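**Dividend reinvestment on small holdings – worth the paperwork?**

**wattlebudget** wrote:

I've held a small parcel of Urmont for a few years, bought back when I thought owning a packaging company made me a grown-up. 152 shares. I ticked the dividend reinvestment box at the time and have been paying for it every tax season since. Every payout gets me a couple more shares and another line in a spreadsheet that was already the saddest document in the house.

I'm thinking of turning the DRP off and taking the cash. Anyone done this and regretted it?

**Karabo Mtshali** wrote:

Leave it on. The plan costs you nothing in brokerage, and with a holding that size the cash would go on petrol and a sausage roll. You'd have to save up several payouts before it was worth placing an order yourself.

The record keeping is a pain, I'll grant you, but it's one line per payout. You can type one line. 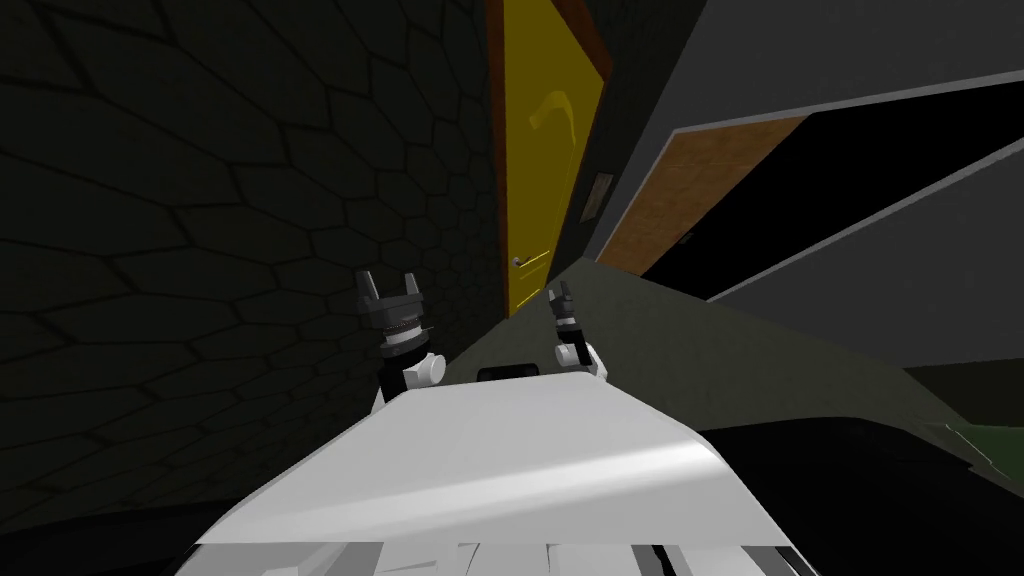
Also check whether Urmont still gives a discount on the plan price. Mine went from generous to nothing in January and the letter explaining it ran to 4 pages, most of them about their commitment to shareholders.

**wattlebudget** wrote:

No discount now. I looked. I also found two statements I'd never opened, so the afternoon has been educational.

**flatwhite_ledger** wrote:

Going to disagree with Karabo. One line per payout is fine until you sell, and then every one of those lines is its own parcel with its own cost base and its own date. I sold out of Flollon after a long run in their DRP and my accountant's bill ate a decent chunk of the gain. She was very polite about my shoebox.

Take the cash. If you like the company, buy more when you've got enough to make the brokerage look sensible.

**Karabo Mtshali** wrote:

Your accountant charged you for the shoebox, mate, the DRP was a bystander. Keep the statements in one folder and it's an evening's work.

**flatwhite_ledger** wrote:

I have met people who keep everything in one folder. I don't trust them.

**son_of_a_broker** wrote:

What does the rest of the portfolio look like? If Urmont is 2 per cent of it, this whole argument is over lunch money. If it's most of it, I'd want the cash landing somewhere else, because the plan just keeps piling you into the same company whatever the price is doing.

**wattlebudget** wrote:

It's Urmont, an index fund, and 200 shares in Corner that I don't discuss. 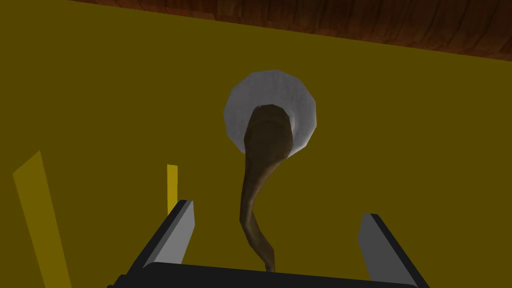

Urmont would be a bit under half. I hadn't thought of it as piling in, but yes, I've been buying more of it twice a year without once asking myself if I wanted to.

**son_of_a_broker** wrote:

Then I'd switch it off and send the cash to the index fund. You can change your election on the registry website, just do it before the cut-off for the next dividend or you'll get one more lot of shares as a parting gift.

**Karabo Mtshali** wrote:

Fair enough, I'd assumed it was a sliver. Half is a lot of cardboard. I'm leaving mine on, though.

**wattlebudget** wrote:

Tried to log in to the registry. It wants my holder number, which will be on a statement.

**flatwhite_ledger** wrote:

In the folder?

**wattlebudget** wrote:

In a shoebox. Back later.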